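The Order of the Layers

A sandwich fails in predictable ways. The bottom bun absorbs liquid and tears. The filling slides out at the side opposite the bite. The sharp ingredients end up in one half and the bland ones in the other. Aminu Onyeka has spent most of his working life on these three faults, first at the counter of a station buffet in Damumgate and now at Salazar, the lunch shop he runs two streets away.

Salazar sells 15 kinds of sandwich, all built on the same round bun. The bun comes from Prellow, a small bakery that delivers before opening and again at eleven. It has a thin golden-brown crust and a close crumb, which Onyeka prefers to an open one. Large holes let dressing through to the hand. He rejects buns that have been bagged warm, as the steam softens the base.

The first rule in the kitchen concerns what touches the bottom bun. At Salazar it is either a fat or a leaf. Butter works if it reaches the edge. Mayonnaise works less well, being partly water itself, and is used there only in sandwiches eaten on the premises. A leaf of lettuce works without any spreading, provided it is dry and wider than the bread.

Drying takes longer than most home cooks allow. Leaves are washed in cold water, spun twice, then left on a cloth in the refrigerator for 30 minutes. They are torn by hand into pieces the size of a palm. Knife-cut lettuce is acceptable if it will be used the same day.

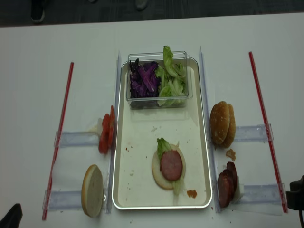 Cabbage is treated differently. It holds its crispness for days, but the purple kind gives up its color to anything damp, and a pale bun will show the stain within the hour. Onyeka salts the shreds only for sandwiches that are eaten at once and leaves them plain for anything wrapped. Stored dry, shredded purple cabbage can share a clear container with torn green lettuce, one heap to each side. If the two begin to mix, the lettuce is picked out first and the cabbage stays behind. The ham goes down before either the cabbage or the tomato, flat on its ruffled leaf, where a round slice covers the center of the bun and gives the loose shreds a level surface to sit on.

Tomato is the main source of water in any cold sandwich. Salazar cuts it 8 millimeters thick, thicker than is usual in the trade. A thin slice breaks at the core and sheds its seeds; a thick one keeps its shape and can be drained. Slices are salted lightly on one side and kept off the bread until the order is called. End pieces go to soup.

The position of the tomato is a matter of some disagreement. The common practice puts it directly under the top bun, where it wets the crumb. Onyeka places it between the meat and the cabbage. The shreds grip the upper face of the slice and the ham shields the bread below. The cost is a slightly taller sandwich, and one that must be pressed with the flat of the hand before it is cut.

Working order matters as much as layer order. Ingredients at Salazar are set out around a central tray in the sequence they will be picked up, wet items to one side. The tray is wiped between orders. New staff practice on a plain ham and lettuce bun until they can make one without looking for anything.

For wrapped sandwiches the shop uses Nornent paper, uncoated on the inside, folded twice along the top and tucked under. Film is avoided. A sandwich in paper keeps well until early afternoon; one in film is damp by noon. In December, when the counter is colder and the tomatoes are poor, Onyeka leaves the tomato out and doubles the cabbage.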